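4.2 Greasing the articulation joint

The Ruddock hauler bends in the middle. It does this on purpose, several hundred times a shift, and it would like some grease in return. Allow 9 minutes per machine, or longer if the last operator parked it in a swamp.

Before you start

Park on level ground, lower the body, set the parking brake and stop the engine. Fit the steering lock bar between the front and rear frames.

CAUTION: The gap between the frames will close on whatever is in it. The lock bar is painted orange so that you have no excuse.

1. Wipe all 6 grease fittings clean. Dirt on the nipple becomes dirt in the bearing, and bearings hold grudges.

2. Attach the gun to the upper fitting and pump until fresh grease shows at the seal. A dry joint may need up to 9 strokes.

3. Work down the remaining fittings in the order shown on the cab door decal. If the decal has been pressure-washed into oblivion, Deltura dealers stock a new one.
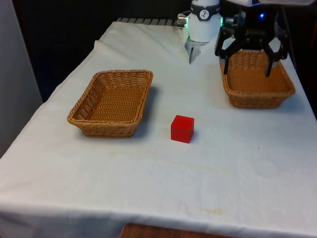 4. If a fitting refuses grease, remove it and check for a plugged passage. Leaning harder on the gun mostly greases your boots.

5. Wipe off the excess, remove the lock bar and stow it in its bracket behind the cab.

6. Start the engine and steer slowly from full left to full right three times. Listen for squeaks, other than your own.

Note: Use Zenero EP2 or an equivalent lithium complex grease. Whatever is left in the unlabeled tub at the back of the shop is not an equivalent.

Note: Machines fitted with the Huvus automatic lubrication kit skip steps 2 and 3. Check the reservoir level and enter it in the service log.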